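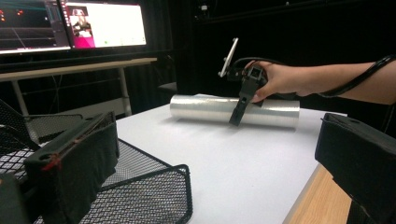
Clear film is sold by thickness, width and length, and most buyers look only at the last of these. A long roll at a low price is usually a thin one, and thin film behaves differently on the bench, on the shelf and around a carton.

Thickness is given in gauge. An 80 gauge film measures 0.8 mil, or eight ten-thousandths of an inch. That is the common choice for hand wrapping mixed goods. Lighter films at 43 gauge are normally pre-stretched at the mill, which stiffens them, so they need little pull from the person wrapping. An ordinary film of that gauge would tear on the first sharp corner.

The Feltbridge packing room, which supplies small parts to repair shops across Trulletstead, kept notes on its film use through June. It had been buying two products. The first, from Priris, was a cast film: glassy, quiet to unwind and easy to read a label through. The second, Kereama, was blown film, slightly hazy and noticeably louder, with better resistance to puncture. Cast film went on boxed goods. Blown film went on brackets, hinges and anything else with an edge.

The notes put waste down to three causes, and the largest was damaged roll ends. Film is wound under tension, and a nick at the end of the roll goes through many layers at once. Each layer then splits at the same point as it comes off. A roll dropped on its end from bench height can lose about 70 feet before the film runs clean again.

The other two were lost leading edges and dust. Clear film clings to itself, and a loose end on a glossy roll is hard to find under overhead light. Folding the last inch back on itself after each use leaves a visible tab. Dust is a matter of storage – the outer layers hold a static charge and collect whatever is on the bench.

Rolls in daily use can lie on their side on a smooth, clean surface. For longer storage, stand them on end in the original carton, away from heaters and direct sun. Warm film grows tackier and may block, meaning that the layers bond and will not separate evenly.

Feltbridge now orders both films in 800 foot rolls. Longer rolls cost less per foot, but they were heavier to handle and were dropped more often.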